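Choosing a garden bench, and what I got wrong the first time

We moved to Ostville in May, into a house with a patio and nothing to put on it. I wanted one bench, long enough for two people and a tray. I thought it would take an afternoon.

The first bench came from a discount place on the ring road. It was sold as hardwood, with no mention of which hardwood, and I didn't ask. By the end of the first winter two of the slats had cupped and the screws had left black streaks down the legs. I sanded it and oiled it, and it looked fine for a month. It now lives behind the shed with the compost bags on it.

For the second one I did some reading. The main thing I took from it is that joints matter as much as timber. A bench held together with screws alone will loosen every time somebody heavy sits down at one end. I wanted pegged joints, and a seat deep enough to lean back in.

I looked at three. Prevside had a nice plain one, but the arms were too narrow to stand a mug on. There was a second-hand one in Plukumside that had been painted so many times I couldn't tell what was underneath. The third was from Afolabi, a small workshop that makes benches and a few tables to order, and that was the one I bought.

It cost 213 pounds more than the Prevside bench. I went back and forth on that for a week. In the end it was the arms that settled it – they are wide and flat, and I drink a lot of tea.

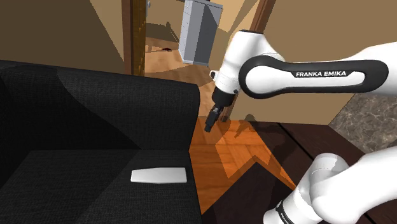

Dark upholstery, for indoors only.

Delivery took seven weeks. It arrived in two parts with a bag of pegs and a sheet of instructions, and I put it together on the lawn before breakfast. The back went on first time. One of the legs needed a tap with a mallet, which I had to borrow.

I have not oiled it. The workshop said to leave it alone if I was happy for it to go grey, and I am. Oil seems to be a job you sign up for every year once you start. I do wash it in spring with warm water, a bit of washing-up liquid and a soft brush, working along the grain. I don't use a pressure washer. I tried that on the old bench and it left the surface furry.

The feet are the weak spot on any bench. Ours stand on slabs, and water sits there after rain, so I cut 10 mm pads from an offcut of rubber matting and put one under each foot. They don't show unless you get down and look.

Cushions I am still undecided on. The ones I tried were sold as showerproof and were soggy after one wet night – I have gone back to carrying an old blanket out when we want it.

Next job is a table. The bench seat is 1073 mm long between the arms, so I'd like something a little shorter than that, low, and light enough to move by myself when I cut the grass. Afolabi do one, but the legs splay out and I know I would trip over them.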